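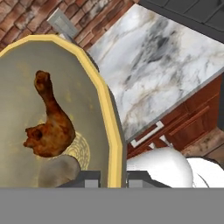 Roast drumstick, big platter.

Cooking for one

Posted by Nam-gil Seol on 14/05/2020
Print this post | E-mail this to a friend

I grew up in a house where supper was made for whoever turned up. My mother cooked rice in a pot I could have sat in, and there was always a second pan of something on the back ring in case my uncles came in from work. I learned to cook by watching her, so I learned to cook for eight. When I moved into the flat on Satska Road I carried on in the same way for months and threw a lot of food in the bin.

Most recipes are written for 4 people. Dividing by four sounds easy until you reach the egg, or the tin of tomatoes, or a quarter of an onion. I used to halve everything and eat the same meal twice. That works for stew. It works less well for fish, and it does not work at all for anything with a crisp coating.

What changed things was the freezer. The one that came with the flat was a small box at the top of the fridge with a door that had to be held shut with tape. I bought a second-hand Susa under-counter freezer from a man in the next street, and he helped me carry it up. It has three drawers. The top one is bread and peas. The middle one is raw meat, each piece wrapped on its own. The bottom one is finished meals with the name written on the lid. If I don't write the name on, I will not know what it is. Frozen lentils and frozen mince look the same to me.

I buy chicken from Nzioka's, the butcher by the station. He sells drumsticks loose and doesn't mind if you ask for a few. I wrap them separately as soon as I get home. In the morning I move one to a dish at the bottom of the fridge and by evening it is ready to cook. Salt, pepper, a bit of paprika, a spoonful of oil, then into a hot oven for 40 minutes on the middle shelf. I turn it once. If I am hungry I do two. I check near the bone with a knife and if there is any pink in the juice it goes back in.

It seems wasteful to heat a whole oven for one piece of chicken, and for a long time I wouldn't do it. Now I put other things in alongside. A potato, or carrots cut in half lengthways, or a tray of stale bread for crumbs. Last week I did beetroot wrapped in foil and ate it cold for two days with yoghurt.

Rice took me longest to get right. A small amount in a large pan dries out at the edges before the middle is done. I now use the smallest pan I own, a milk pan really, with half a mug of rice and just under a mug of water. Lid on, low heat, leave it alone. My mother asked me over the telephone how much I was making and then went quiet for a while. She told me to make more and fry it the next day. I do that now too, but I cool it quickly and put it straight in the fridge.

Vegetables are still a problem. Cabbage is the worst. Even a small one lasts me more than a week, and by the end I am putting it in everything. I salt some of it and keep it in a jar, which my mother would not call kimchi and neither would I, but it is good with eggs. Celery I have given up on.

I do try to sit at the table. When I first lived alone I ate standing at the worktop, or out of the pan, and was finished before I had noticed. Bulby, my cat, has the other chair. She is not allowed chicken but she watches it closely.

The other thing I have started is a list on the fridge door of what is in each drawer. I cross things off as I use them. At the moment it says bean soup (2), mince, mince, plum crumble, and something I have crossed out and then written in again. I will have to look.

My sister was going to come and stay in August and I don't know yet if that will happen. If it does I will need to remember how to cook for more people. I have kept the large pots at the back of the cupboard under the sink, with the lids inside them.

Next time I will write down the bean soup, as two people have asked for it.

Print this post | E-mail this to a friend

Contact | Copyright Nam-gil Seol | Back to top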